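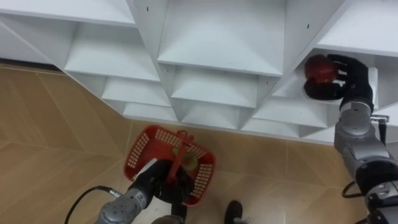

FOR IMMEDIATE RELEASE

Kestau 2 is out, and your second arm finally has something to do

FLIKUDCOMBE, November. I've been writing the release notes for Kestau since the very first build, so they let me write the press release this time too. Kestau 2, our planning software for two-armed robots, is available to download now, and I'm pretty excited about it!

If you've used the first version, you know the deal. You gave it a job, it planned for one arm, then it planned for the other, and the two took turns. Safe, sure, but slow, and kind of painful to watch if you were standing there with a coffee. One arm would park itself before the other was allowed to start, even when they were nowhere near each other.

The new version plans both arms together on one timeline. Take the shelf job we use for most of our testing: the left gripper has a red basket by the handle, down low with a green apple in it, while the right hand has its fingers around a red apple up in a cubby. Those are two very different problems. The basket arm has to keep a hanging load from swinging or tipping, and the hand has to work inside a box with walls on both sides. Kestau 2 treats the basket as part of the robot for as long as it's being held, handle and rim and all, so the other arm knows where it is and can plan a drop into it. You can also tell it how far a carried container is allowed to tilt (please do set this, the default is generous).

Shelves got a lot of attention this round. White boards against white back panels are rough on depth cameras, and our old perception module, Kumik, used to fill in the deeper cubbies with junk points and then refuse to reach into them. We rewrote that part from scratch. Kumik now fits flat boards first and works out the openings from there, and we tested it on 3934 recorded shelf views before we let it out the door. It still struggles with glass doors and wire racks. We're working on it, and the docs say so in plain words.

People also asked for a better way to see why a plan failed, and boy, did they ask. There's a new viewer called Nuttall that comes in the same download. It shows every attempt the planner made, with the spot where it gave up marked on the model, and you can drag the timeline back and forth to see which arm was holding things up. I use it every day now. You can export a failed plan as a single file and attach it to a support ticket, which saves everybody a long email thread.

A few smaller things. Finger hands and two-jaw grippers can be mixed on the same robot without editing the config by hand. Cables can be given a keep-out zone that moves with the forearm. Floor height is checked at startup. And we closed 296 tickets, some of them so old that I had forgotten I filed them.

Kestau 2 runs on Linux and needs at least 4 processor cores. Project files from the first version open as they are, but saved grasps have to be converted, and the installer will offer to do that for you (say yes, it keeps a backup). Licenses that are current today cover the upgrade at no charge. University labs can keep using the free teaching license, same terms as before.

The download, the full release notes and a sample shelf project are on the Kestau page of our website. Reporters who'd like a demo over video, or a visit to the Flikudcombe office, can write to the press desk and it'll most likely be me who answers. Mornings are best.

About Kestau

Kestau makes motion planning and perception software for robots with two arms. The company is based in Flikudcombe.

###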